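Ticket: Order confirmation emails going out twice
Product: Vamero shop plugin, running on Drornia hosting
Priority: Normal
Status: Closed

Reported problem
Customers of our online cake supply store get two copies of the order confirmation. Both copies have the same order number and the same total. The card is charged once. It started in January after we moved the store from Bangera to Drornia. We send out 35 to 68 orders on a normal day, and every one of them is affected.

Steps to reproduce
Put any item in the cart, check out as a guest, and wait. The first email comes within a minute. The second one comes 30 minutes later.

First reply from support
Please turn off all plugins except Vamero and place a test order. Also send us the mail log for the last 1000 messages.
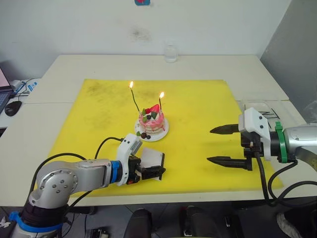

Customer update
Test order placed with everything else turned off. Still two emails. The mail log is attached. The second message has a different sender ID in the header, but the "from" address is the same on both.

Second reply from support
The log shows two separate mail queues working on the same order table. One belongs to the new server. The other is a scheduled task called Sinach, which was copied over with the old site files. It checks for unsent confirmations every 30 minutes and does not see that the new queue has already sent them.

Fix
1. Open the Drornia control panel and go to Scheduled Tasks.
2. Turn off the Sinach task. Do not delete it yet.
3. Clear the pending mail list in Vamero.
4. Place a test order and wait 35 minutes.

Customer update
Did all four steps. Only one email for the test order, and only one for each of the orders placed this afternoon. The shipping notices still go out as before. Can the old task be deleted now?

Third reply from support
Yes. Save a copy of the task settings first, then remove it. Closing this ticket.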